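About Us

Giltard Interfaith Walks began with a pilgrimage that nearly didn't leave the parking lot. It rained, the bus was late, and the priest who had promised to send us off had gone to the wrong church. We went anyway, on foot, from the old Clenduden chapel down to the river and back, and we had such a good time that we did it again the next January. That was in 2000, and we've been walking ever since!

We organize walks, processions and open-door visits to places of worship in and near Clenduden. Some of our walkers are deeply religious, some grew up in a faith and drifted off, and plenty just like old buildings and a long lunch. All of them are welcome. You don't have to pray, sing, cover your head outside the places that ask for it, or know when to stand up (we get that wrong too, and our hosts are very kind about it).

What We Do

The big one is the January Lantern Walk. It goes through the whole of the old town after dark, with stops at the Lutheran church, the Hindu temple on Hellwig Street, the mosque, the Friends meeting house and the chapel where it all started. At each stop the hosts choose what happens. The temple usually shares a short lamp ceremony and then hands out sweets, and the Friends give us five minutes of quiet, and after an hour of singing in the cold that quiet is wonderful. Last time out before the break we had 125 walkers, which meant the tail end was still at the mosque when the front had started on the soup.

In spring and fall we run smaller visits, with two hosts and a group that can fit in one room. We sit down, we ask questions, we eat. Elfriede Schmieder puts the calendar together, and she works hard to keep it clear of fasts, feasts and exam weeks. If you spot a clash, please tell her early. She loves being told early.

We also offer a course called Reading the Building. It has five evening sessions, and it's for anyone who has ever stood in a temple or a church and wondered why the door faces that way, what the bell is for, or who is allowed past the rail. Ludger Lindemann teaches the first three evenings and guests from the congregations take the last two. There's a reading list, but you can skip it and still keep up.
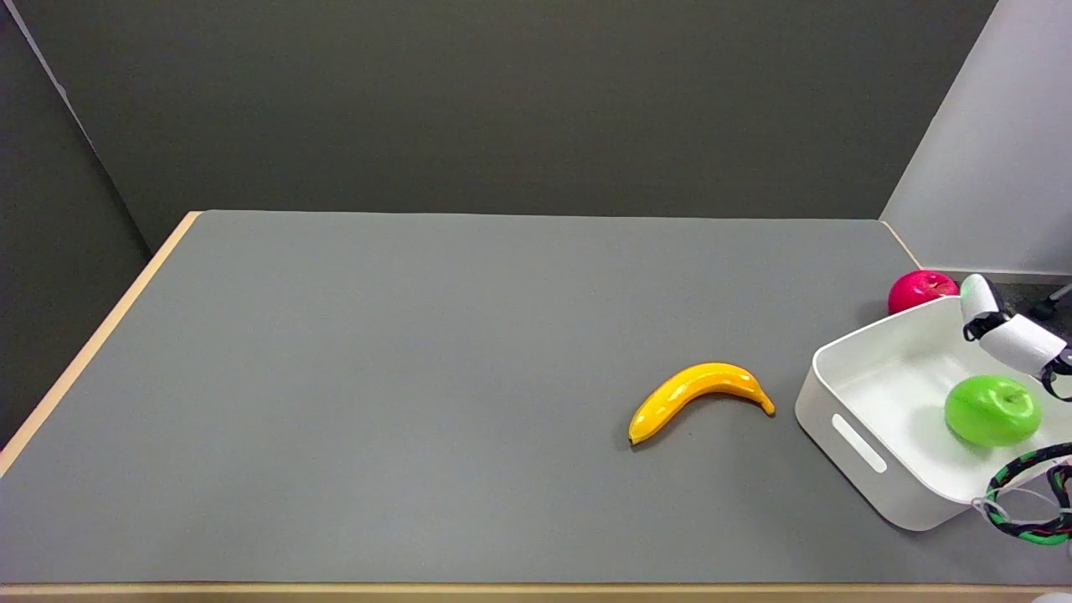

Bernd Kettler told us he came on the temple visit expecting to stand politely at the back, and ended up talking with one of the families about funerals for most of an afternoon. He had never asked his own church half of those questions, he said, and the week after, he went and asked them.

We hear things like that a lot, and we never get tired of it. A festival looks so different once you know one person in it. You start noticing when the drums begin, you know why the street is being swept so early, and you get asked to come back next year.

Who We Are

Britta Görtz leads the walks and carries the whistle. Ľubomír Štěpánek looks after music and has taught more of us to sing in parts than we had any right to expect. Elfriede and Ludger you've met already. Our song sheets and route maps come from the Vumon print shop on the square, which has been patient with our last-minute corrections for years.

We aren't part of any one congregation, and we don't try to bring people into one or out of one. Hosts speak for their own tradition, in their own words, and they decide what guests may join in and what we simply watch. If a ceremony is private, we stay outside and wait, and that's a fine way to spend a half hour too.

Joining a Walk

Walks are free. The course has a small fee that covers the books and the tea, and we'll gladly waive it if you ask. Wear shoes you can slip off easily, bring a scarf, and eat lightly beforehand, because you will be fed. The Lantern Walk route is step-free except for the chapel path, and there's a ride from the meeting house for anyone who wants one. Children are very welcome and get the best lanterns.

To get the next list of dates, leave your name at the meeting house or write to Elfriede through the contact page.

Page last updated 30/06/2021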